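**Ticket 215 – Scene layout check rejects kitchen sets**
Project: Clenano
Reported by: Anayeli Trujillo
Status: resolved, one follow-up open

Since the Thursday update the layout check fails 40 of the 75 kitchen scenes with "clearance rule 6 not met". The same scenes passed in January. No objects were moved. Reran on the Skornthorpe machine and got the same result.

Rule 6 in our placement guide says every graspable object needs a free approach path from above, and anything breakable has to stay outside the arm's base zone. The checker reads both limits from the rules file.

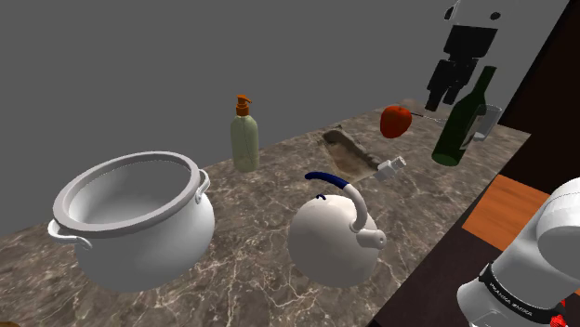 The rules file was the first thing I compared. The new version merged the two limits into one value, so the base zone distance now gets applied to every object on the counter. With the old file, the apple is checked only for approach from above, and the gripper hanging behind it has a valid path. The glass next to the wine bottle is a different case – it stands near the edge on the arm's side and should be flagged under either version.

**Fix:** split the limits again and reran the full set. Only scenes with glassware near the base fail now, as intended.

**Follow-up (Feleck):** the guide doesn't say if a bottle counts as breakable. Jakubowski treats it that way in their sets and I'd like us to do the same. Please don't raise the tolerance to get a scene through. Move the object, save under a new scene number and note the change in the log.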